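Druvero Household Surfaces: Worktop Storage Subset

Summary
This subset of the Druvero collection covers small cleaning items kept on kitchen worktops: sponges, brushes, scrapers, cloths, and the baskets and trays that hold them. It is maintained by Hirix and was prepared with the Plolalden office. The subset contains 2039 records in 64 groups, each group being one arrangement of items on one worktop.

Scope
Items are recorded where they were left by the household. Open containers are included, among them wire baskets, shallow trays and racks. Closed cupboards and drawers fall outside the subset and are covered by the Böttcher storage list. 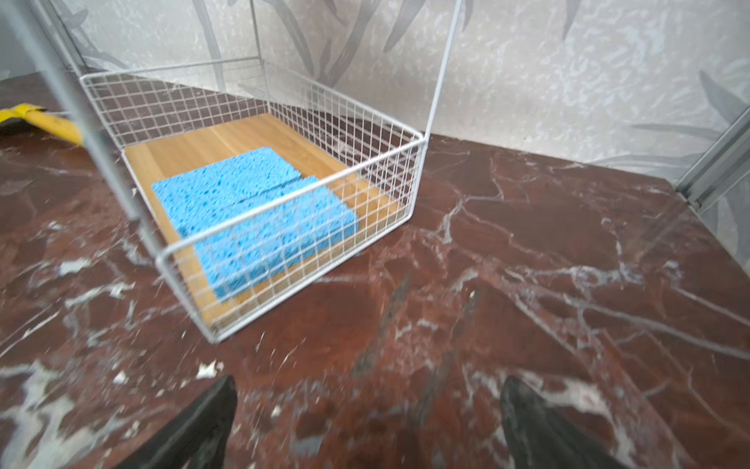

Each record carries 6 fields: container, container material, contents, lining, surface and remarks. Contents are entered by kind and colour, for instance "sponge, blue". A board or mat lying in the bottom of a container is entered under lining and is never listed with the contents. Items standing or lying beside a container are placed in remarks. Where the kind of item is in doubt, as between a brush and a scraper, both terms are given, separated by a stroke.

Surface is recorded by material and main colour. Veined stone takes the colour of the ground, and the colour of the veins may be added in remarks.

Known limitations
Marble and tile are more common in this subset than in the full collection. Sponges that overlap are entered separately, although their sizes should not be relied upon. Brand names are not recorded.

Version
Version 2 replaces all earlier releases. Corrections should be sent to Hirix, quoting the group number and the field concerned.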